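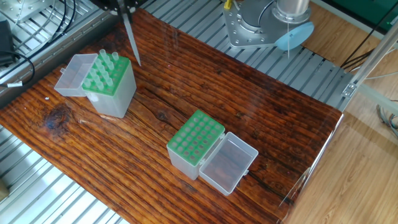

Tip Transfer Exercise: Setup and First Run
Idcombe Robotics Club, bench 4
Updated 21/09/2024

In this exercise your team programs the arm to move pipette tips from one box to the other. It comes after the jogging exercise and before the liquid handling unit in June. Allow two club sessions.

What you need

The arm, with the slender tapered tip fitted
Two tip boxes with green racks
Pipette tips for one box only
The wooden board
The Preda control program, already on the bench laptop

Set up the board

1. Clear the board and wipe it down. Crumbs under a box will tilt the rack enough to spoil your points.
2. Set the two boxes on the board with a gap between them. Open both lids all the way, and turn each box so its lid folds away from the other one.
3. Load the source box. Wide ends go up. Leave one strip of holes along the side empty so you have a place to test your approach without hitting a tip.
4. Leave the second rack empty.

Teach the points

Jog the arm over the gap between the boxes and save that position as HOME. It should be high enough to clear a raised lid. Every move between boxes goes through HOME.

Next, teach one corner hole of each rack. Come down slowly, at 7 percent speed. Stop above the hole and look from two sides before you go lower, as the board's grain makes it hard to judge height from above. Save the corner, then teach the far corner of the same row. Preda works out the holes in between.

If a box gets bumped, teach its corners again. Do not try to fix it by typing in offsets.

First run

Run the program with no tips in either rack. Keep one person at the stop button for the whole run. When the arm has visited every hole without touching plastic, load the source box and move a single tip. Then move a full row.

Common problems

The arm leans into the side of the hole: the corner was taught at an angle. Reset the wrist and teach it again.

A tip stands higher than the others: press it down by hand with the arm stopped.

The program halts with error 14: a point is out of reach. Slide the board closer to the arm and start over from the corners.

Save your file under your team name in the Wurden folder before you shut down.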